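The Phone Sorter, or What We Did With the Spring

Johanna Brunner and I started this one in January, on the back of a napkin and a bad mood. The plan was simple enough to fit on the napkin. The workshop had inherited a box of dead smartphones, and somebody had to sort them: face up, turned over, in a case, out of a case, too far gone to bother with. Any reasonable person would have done it by hand in the time it takes to drink a coffee. We decided to build two robot arms to do it instead.

Everything happens in the back corner of the shared workshop in Drurnton, on a bench that used to belong to the people who do upholstery. They have been very good about it. The wallpaper went up in one evening, and I will defend it to anyone. If you are going to stare at three walls for months, they might as well have flowers on them. Johanna picked the pattern. I picked the floor, a gray stone look with veins in it, and have regretted it at regular intervals, for reasons I'll get to.
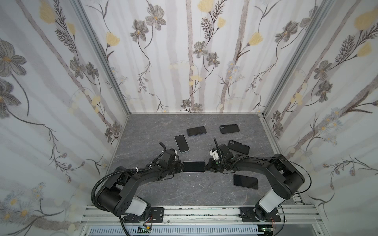 The arms share one controller and one power supply, and for the first month they also shared a strong wish to be in the same place at the same time. We had drawn a line down the middle that neither was allowed to cross. Then we found that the interesting phones were always on the line. So now there is a rule about who yields, which Konrad Stöckli wrote one night on his way out the door, and which has held up better than anything we spent a weekend on.

We call the left one Nasel and the right one Eze. The names came with the label maker, which still had the last owner's labels in it. Tument is the name of the whole project, from the same roll.

Each arm has its own small camera near the gripper, and these have turned out to be the best part of the build and also where most of the swearing comes from. A camera down there sees a great deal of floor. It sees every vein in the floor. Early on, our software was fond of picking out a nice straight vein and announcing that it had found the edge of a phone. It was very confident. Johanna fixed most of it with better training pictures, and I fixed the rest by asking Johanna to.

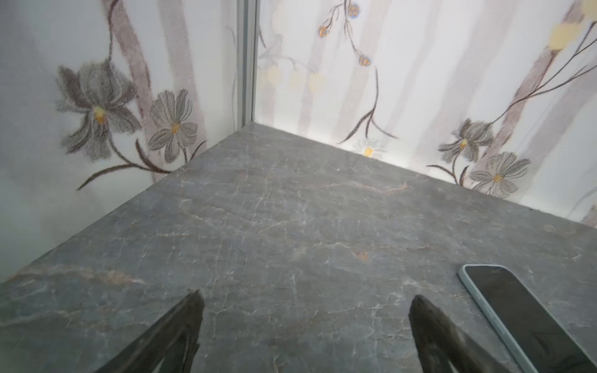

Fingers open over the stone, mint-blue phone off to the right.

The fingers are on version seven. Version one was too soft, version two was too short, and I would rather not go into version three. What we have now is a tapered finger that can get down beside a phone without shoving it across the floor first. Glass is slippery and flat things are mean. A mug would have been a lovely thing to sort. A box of tennis balls would have been a holiday.

Cable routing took longer than the fingers did. The lesson, if you want one for free, is to bend the arm into the silliest position it can reach, then cut your cable, then add a hand's width and go home pleased. We cut first. There's a drawer of short cables in the workshop now, free to anyone who has a use for short cables.

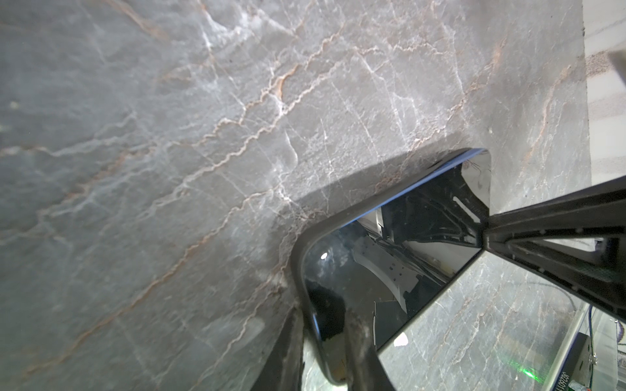 Drurnton Shared Workshop — Robotics & Automation Bench

Shiny black is a terrible thing to point a camera at. A dark screen or a glossy panel will hand you back the lights, the cables and a bent version of your own arm, all mixed in with whatever you were trying to look at. We tried dimming the lamps. We tried moving the lamps. Konrad suggested matte tape on everything, which would work nicely and would also mean we were sorting tape.

In the end we let the software look from 2 positions and only believe what shows up in both. It's slower. It's also the first version that has stopped trying to pick up its own reflection, so I'm calling it progress and moving on.

Then there is the budget. We set ourselves a limit of 800 for the whole thing, not counting the arms, and we kept to it if you don't count the wallpaper, the second lot of aluminum, or the cables in the drawer. Johanna keeps the real number in a file I haven't been given the password to.
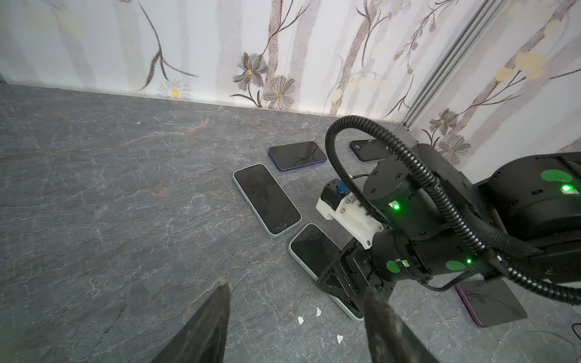 Handing a phone from one arm to the other is the job for the next few weeks. Letting go is the hard half. Both grippers have to agree on who has it, and they're about as good at that as two people carrying a couch. We've moved the "I've got it" signal earlier, then later, then back to where it started, and Konrad has a new idea involving motor current that he explained to me twice.

After that comes a proper tray for the sorted ones, with dividers. I've drawn it. Johanna has drawn a better one. If you're in the workshop of an evening and hear a beep followed by a long sigh, come over and say hello — we're easy to distract, and there's usually a chair if you move the extrusion off it.

11 comments | 34 shares

Contact the bench | © Drurnton Shared Workshop | Back to top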